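Monday, October 26, 2020

Workshop notebook, romance list. Covers the read-through of Endari (draft 2), the back-cover copy for Paju, and some grumbling about the blurb test. Comments in the margin welcome, but please leave my wording alone this time.

## Endari, draft 2

Read the whole thing over the weekend, in two sittings, with the old notes face down so I wouldn't be led by them.

Premise as before. Widowed boatbuilder on a made-up northern island, marine surveyor sent to condemn his slipway, one bed at the inn. The one bed has survived the edit. I argued against it in June and lost. I still think we're leaning on it. Chapter 4 does nothing except get both of them into that room, and the author has had to break a ferry, flood a road and book out a wedding party to manage it. Any one of those would do. I'd keep the ferry.

What has improved:

- The surveyor has a job now. In draft 1 she had a clipboard. In this one she knows what rot smells like and says so, and the row about the keel blocks is the best dialogue in the book.
- His late wife is no longer a saint. She was bad with money and she hid letters. Good. More of that, please.
- The sister's subplot has been cut down to something I can follow.

What hasn't:

- He "growls" far too often. I stopped marking them after chapter 9. A man can ask for the salt in an ordinary voice.
- The black moment. She finds the letter from the buyers, assumes he's sold up, leaves on the morning boat. He could clear it up in one sentence, and he's standing right there on the quay. The draft has him "too proud to speak". I don't believe it. He spoke perfectly well for the whole of the previous chapter, at length, about his feelings.

The usual defence is that readers of this kind of book expect the break at the three-quarter mark and will forgive the mechanics. I've heard that said at every meeting since I started and I've never seen anything to back it up. Some of them forgive it. Some of them put the book down and we don't hear from those.

Possible fix: let the letter be true. He has agreed to sell, he did it before she arrived, and he hasn't found the nerve to back out. Then she has a real reason to go and he has something to undo. It would mean rewriting chapters 17 to 20 and adding a scene with the buyers, who at the moment are only a letterhead. I'd guess the author will hate it for a week.

Smaller things, so I don't lose them:

- Ch. 2, the tide goes out twice before lunch.
- Ch. 6, her coat is left at the inn and she's wearing it on the beach.
- Ch. 11, "orbs". No.
- Ch. 13, the dog is a bitch for three pages and then a he.
- Ch. 19, proposal by shouting across water. Would he be heard? There's a gale on the page before.
- Epilogue has a baby. Do we need the baby? Neither of them mentions wanting one anywhere in the book.

## Heat level

Long margin argument in the June pages about whether Endari goes out as "warm" or "hot". I went back through both big scenes with the labels in mind and I don't think the labels mean much. We've called Sunar "warm", and Sunar has the business in the hayloft. The scheme was drawn up so the covers could be sorted, as far as I can tell, and has been treated as gospel ever since.

My view on the scenes themselves: the first is good because they keep talking. The second is longer, has more weather in it, and I skimmed. Whoever has the next pass, try taking out every sentence where a feeling is compared to the sea. There'd be a decent page and a half left.
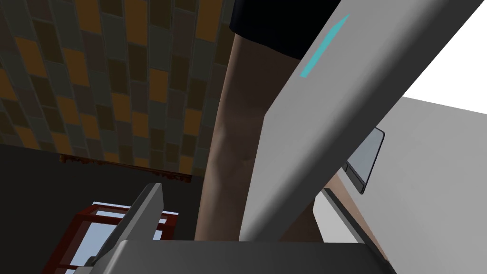

The closed-door version has been suggested as well, and I wouldn't rule it out. The author writes mornings better than nights. The breakfast after the first scene, where neither of them can work out what to do with the toast, tells me more about the pair than the four pages before it. If we shut the door at the top of the stairs and opened it again at the toast, I'm not sure anyone would feel cheated. Try it on a copy and see.

## Paju, back-cover copy

Three versions on the board. All of them begin with a man's nickname and tell me he doesn't do love. I asked for one that begins with her and was told it "tested softer". Noted below what I think of the test.

Version A: "He swore he'd never trust again." Sworn to whom? We've used it before, near enough, on Urnar.

Version B: the one with the question at the end. "Can she melt the ice around his heart before the thaw takes everything?" I don't know what the thaw would be taking. The book has a thaw in it, fair enough, and a flooded cellar, but the cellar is not what people are buying it for.

Version C: plainest. Says who they are, says what's in the way, stops. It was written in a hurry and I like it best. Complaint is that it lacks "swoon". I'd put up with that.

My own attempt, for the pile:

> Paju has one doctor, one road and one bar, and by the end of her first week she has fallen out with the man who owns the bar. He wants the surgery's roof. She wants his road cleared. Winter is coming and neither of them is going anywhere.

Reading it back, the roof needs explaining and it sounds like a planning dispute. The last sentence is also a bit pleased with itself. Leave it up anyway, somebody may get something out of the first line.

## The blurb test

Since the results keep being quoted at me, I looked at how they were got. We sent two blurbs for Urnar to 50 people from the newsletter. They picked the one they'd "rather read". The brooding-hero one won and that has been the house style from then on.

Trouble I have with it:

1. They're our newsletter. They signed up after reading books with brooding-hero blurbs. Ask people in a chip shop whether they like chips.
2. The two blurbs weren't the same length. The winner was half the size of the other. It may have won for being short.
3. "Rather read" isn't "bought". We never checked who went on to buy it, and we could have done.
4. The comments. Only 10 people wrote any, and of those, 2 said they didn't much care for either. That part never makes it into the meeting.

I'm not saying the result is wrong. It could well be right. I'd want it run again with blurbs cut to match, one opening on her and one on him, same facts in both, and sent to people who've never bought from us. If he still wins I'll shut up about it and write "brooding" on everything.

## Names

The titles are starting to blur. Sunar, Urnar, Endari, Paju: each is a place in the book and each sounds like the next. I mixed up Sunar and Urnar twice in a phone call last week and I edited one of them. The argument for keeping them is that they look like a set on the shelf. The argument against is that a reader who has finished one can't remember which it was. Subtitles might do it. "The Boatbuilder of Endari" is dull but I'd know which one I was holding.

The author of Endari prefers the bare name and says it's musical. Maybe. Ask again once the rewrite letter has gone, or before, if we want to be kind.

## To do

- Draft the Endari letter. Lead with the keel blocks, put the quay second. Don't mention the growling until page two.
- Pull the two hot scenes out and do the no-sea version on a copy.
- Check Sunar's hayloft against the heat chart and see if the chart survives.
- Matched blurbs for the retest, her and him. I'll do hers. Someone who likes brooding should do his, or it won't be fair.
- Find out where the second set of Urnar proofs went.
- Baby, yes or no.

Left over from the last entry: I said the enemies-to-lovers guidelines needed a look, and I've still only read the first page. It says the pair should dislike each other "for a compelling reason". Half our submissions have them bump into each other and spill a coffee. Will carry on with it when the letter's done.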